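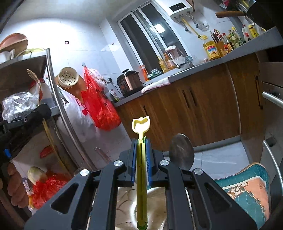
Ticket 38: right gripper loses hold on thin handles
Opened by: Thịnh Đồng, student project group, kitchen tasks
Status: closed, one follow-up open

Problem: the right unit closes normally but the object turns between the jaws once the wrist is tilted. It happens with anything that has a slim handle. Bowls and jars are fine. The test object for this ticket is the long yellow-green utensil with the tulip-shaped head, held upright between the two blue pads. It was chosen because the head makes any rotation easy to see. The left unit does not show the fault with the same object.

Setup: two hand-held grippers, one per hand, both on the Kernstead build. Recording software is Dreltano, default profile. The task is "pick up utensil, turn it over, set it on the counter." We need 79 good takes for the course deadline in October. When the ticket was opened we had 22.

Log

10:15. Repeated the fault. Slip on most attempts when the wrist goes past halfway. Squeezing harder makes no difference, the trigger is already at its stop.

10:40. Checked the four screws in the upper corners of the frame. Two took a quarter turn. Slip is the same.

11:05. Wiped the pads with dish soap and water, rinsed, dried with a paper towel. Better for a few takes, then the same as before. Noted that the utensil handle also picks up oil from our fingers when we put it back. Wiped that too.

11:30. Swapped pads left to right. The fault stayed on the right unit, so it is not the pads.

11:50. Looked at the jaw gap with the trigger fully pulled and nothing in the jaws. Left closes completely. Right leaves a sliver of light at the tips. A thick object hides this, a thin one does not.

13:20. Opened the right unit. The linkage pin was seated one hole too far out. It was probably put back that way after the cleaning last week. Moved it in one hole and closed up.

13:45. Jaws now meet along the whole pad. Ran the task 10 times with no rotation. Also ran it with the wooden spatula, no rotation.

14:10. The jaw width reading in Dreltano was now off, as expected after moving the pin. Redid the zero, saved as profile "right_b". Please use this one and delete the old one from your laptop.

Reply from Noguchi bench: confirmed on our pair, same pin, same hole. Fixed the same way. Our nearly 900 older clips were recorded before the change and should keep the old calibration file. Do not reprocess them with right_b.

Follow-up: mark the correct hole with paint on both units and add the step to the Bolorach checklist. Assigned to Thịnh. The 22 takes already recorded need to be watched again, and any with visible rotation go in the reject folder.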